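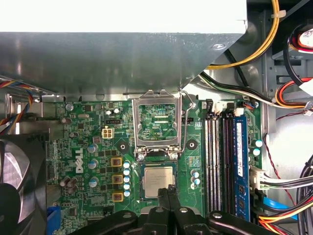

The open socket of a desktop computer, with a square processor just below it.

My kitchen radio came from a crisp packet. So did my second-best umbrella, and a year of dog food, which was a slightly awkward win for a person with one elderly cat. I've been entering prize draws for 12 years now and I still get a little jump in my stomach when an unknown number rings.

It started with Merunel coffee. They were printing codes inside the lids, and I was drinking far too much of the stuff that February (new job, terrible hours), so I typed one in on my lunch break and forgot all about it. Six weeks later a box the size of a washing machine turned up at my door with a hammock in it! I lived on the third floor and had no balcony. I kept it anyway. I still have it.

After that I was hooked, and I did what everyone does at first, which is enter everything. Share this, tag three friends, follow us here and there and everywhere. My sister muted me. My old boss, whom I had tagged in a giveaway for support stockings by mistake, was very gracious about it.

I'm pickier these days. Last year I entered 1163 draws and won nine things, and the best of them came from contests that asked for some effort. A slogan, a recipe, a photo of your worst haircut. People see the word "slogan" and scroll right past, so you're up against a few dozen others and not half the country. I won my Sirnis saucepans with a four-line poem about lentils, and I will recite it to anyone who stands still long enough.

To find out what it looks like from the other side, I took the bus out to Pestport to meet Celina Wieczorek. She has run promotions for small stores there since before social media, back when it was a cardboard box with a slot in it next to the register. She made me tea and showed me the printout from her last big one, a summer draw for Bravo, the shoe store on Harbor Street. It had nearly 1366 entries on it, and she had crossed out page after page in red.

"No phone number, no email, wrong answer, wrong answer, already entered," she said, running her finger down a column. "This one wrote us a lovely letter about her feet and left off her name."

I asked whether she ever feels tempted to pick the lovely letters. She gave me quite a look. The winner is drawn by a number generator with two people watching, and she keeps the paperwork for years. What does bother her is the winners who never answer. She sends two messages and makes one call, and then the prize goes to the next name on the list. A pair of hiking boots went to the fourth name once - the first three all thought she was a scammer.

I can't blame them, because the fake pages are everywhere. They copy a store's logo, wait for a real giveaway to close, then message everyone who commented to say they've won and just need to pay for shipping. I nearly fell for one over a set of suitcases. My own rule is that I don't pay a cent and I don't give out card details, and if I'm in any doubt I call the store myself on the number from its own website.

Celina's next draw closes on July 2, 2023, and the prize is a picnic basket and a voucher for the bakery. You have to name the bakery's new bun in five words or fewer. I've sent in my entry, and she says she'll be crossing it out in red because she's had me round for tea.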